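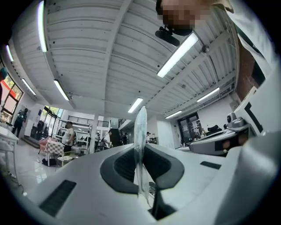 Hand Care and Hand Cream: Frequently Asked Questions

Plesora makes hand creams, balms and soap bars at our workshop in Fedivcombe. The questions below are the ones that come in most often by email and at the shop counter. If yours is missing, write to us using the contact form and quote your order number if you have one.

Last updated Sep 4, 2025

ABOUT DRY HANDS

Why do my hands get dry when the rest of my skin is fine?

Hands are washed far more often than any other part of the body. Soap and warm water take away some of the natural oil in the skin, and the backs of the hands don't have much of it to begin with. The palms have no oil glands at all. Cold air, central heating and washing-up liquid make things worse.

Is it worse in winter?

For most people, yes. February is our busiest month for the heavier balm. The air is dry indoors and out by then, and skin that was a bit rough in autumn has often started to crack.

Should I stop washing my hands so often?

No. Wash them when they need washing. Use lukewarm water, a mild soap, and rinse well, including under rings. Pat them dry and put cream on while the skin is still very slightly damp.

Does hand gel dry the skin more than soap?

It depends on the gel and on the person. Alcohol gel can sting badly on cracked skin, but many people find a gel with glycerine in it easier on their hands than repeated washing. Gel doesn't remove visible dirt, so you will still need soap and water for that.

CHOOSING A CREAM

What is the difference between your cream, your balm and your lotion?

The lotion has the most water in it. It sinks in quickly and suits daytime use. The cream is thicker and is the one most customers buy. The balm has no water in it at all. It's made from oils and beeswax, sits on top of the skin and takes a while to settle, so it is best at night.

Which one should I start with?

The cream, unless your skin is already cracked. The small tube will last most people long enough to decide whether they like it.

What does glycerine do?

It draws water into the top layer of the skin and holds it there. It is cheap, it has been used for a very long time and it works well. All our creams and lotions contain it. The balm doesn't.

Do you use lanolin?

In the cream only. Lanolin comes from sheep's wool and a small number of people react to it. If you know you are one of them, choose the lotion or the balm. It is listed on the back of the tube.

Are your products vegan?

The lotion and the soap bars are. The cream contains lanolin and the balm contains beeswax.

Are they scented?

The cream and lotion come in lavender, orange and unscented. The balm is unscented only, although the beeswax has a faint honey smell of its own. If your skin is sore or you have had reactions before, pick unscented. "Natural" scents such as lavender oil can irritate skin just as easily as manufactured ones.

Is an expensive hand cream better than a cheap one?

Not always. A plain cream used several times a day will do more than a costly one used once a week. Much of the price of a luxury cream goes on the scent and the jar.

USING IT

How much should I use?

A blob the size of a pea for the backs of both hands, then a little more for the knuckles and around the nails. If your hands are still greasy after ten minutes, use less.

How often?

After washing up, after gardening, and before bed. Add more if your hands feel tight.

Do cotton gloves overnight help?

They can. Put on a thick layer of balm, then plain cotton gloves, and leave them on for as long as is comfortable. Wash the gloves often. We sell a pack with 2 pairs in it, but any clean cotton gloves will do.

Can I use hand cream on my face?

We wouldn't. The cream and balm are heavy and may block pores. The lotion is lighter but hasn't been made with facial skin in mind.

Can I use it on a child?

The unscented lotion is suitable from the age of three. For babies and younger children, ask a pharmacist or health visitor.

The cream stings when I put it on. Is that normal?

A slight sting on broken skin can happen and should pass within a minute. If it carries on, or you see redness, swelling or a rash, wash the cream off and stop using it. Try any new product on the inside of your arm first and leave it for a day.

When should I see a doctor?

See a GP or pharmacist if the skin is bleeding, weeping, very itchy or hot to the touch, or if it hasn't improved after a couple of weeks of regular cream. Hand cream is not a treatment for eczema, psoriasis or infection. If your work seems to be the cause, tell your employer as well.

STORING IT

How long does it keep?

Twelve months after opening for the cream and lotion, eighteen for the balm. Each tube and tin has a batch number on the base.

I have a lotion from batch 2158. Is there a problem with it?

The lotion itself is fine. Some labels in that batch were printed with the wrong size. They say 425 ml and the bottle holds 545 ml. You have the right amount for the price you paid, and there's no need to send it back.

My balm has gone grainy. Has it gone off?

No. This happens when it gets warm and cools slowly, usually on a windowsill or in a car. The grains melt as you rub them in. If it smells sour or like old cooking oil, throw it away.

ORDERS AND RETURNS

Where can I buy Plesora products?

From this website, from our shop in Fedivcombe, and from Gavrilă, the chemist's in Groswood. Gavrilă stocks the cream and the soap bars but not the balm.

Can I return something I have opened?

If it caused a reaction, yes, and we will refund it in full. Please tell us which product it was and the batch number. If you simply don't like the scent, we can't take back an opened tube, but an unopened one can be returned within 30 days.

Do you refill bottles?

Lotion bottles can be refilled at the Fedivcombe shop. Bring the bottle back clean and completely dry, with its pump. We can't refill tubes or tins, and Gavrilă doesn't offer refills.

Do you send samples?

Sachets of the cream and lotion can be added to any order at the checkout. We don't post them separately.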